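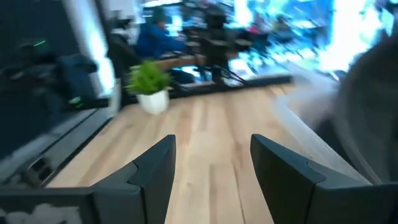 The Curley Ridge trail is closed as of this morning, and I'm a little heartbroken because I had the whole thing planned for next weekend! The county put the notice up at the Londeck trailhead sometime before 8, and a friend texted me a copy while I was still in my slippers. I'd had my maps spread out the night before and now they've gone back in the drawer. A chunk of the slope let go above the second switchback after all that rain, and it took up to 300 feet of trail with it.

2019-01-28 is the official start date of the closure, and it runs until the county says otherwise. I called the parks desk and got Csaba Kerekes, who was very patient with me (I ask a lot of questions). He told me the crew can't get equipment up there until the ground firms up, and the best guess for a full reopening is June. June! That's the whole wildflower season, pretty much.

The good news is that the lower loop to Bestell Creek is still open, both directions. It's 7 miles if you go all the way around and a lot less if you turn back at the footbridge, which I usually do when my knee is acting up. Parking at Londeck is fine, but the upper lot is chained off, so don't drive up there hoping. I saw two cars trying to turn around on that narrow bit last winter and it wasn't pretty.

If you were counting on the ridge for the view, Grabowska Point is your next best bet. It's steeper – my hiking buddy calls it the staircase – but you can see the lake from the top on a clear day, and there's a bench. Bring traction for your boots, the north side stays icy well past lunch.

Kerekes said they'll post updates on the board at Londeck and on the county page. I'm heading out to Bestell on Saturday if the weather holds, and I'll put up some notes on how muddy it is.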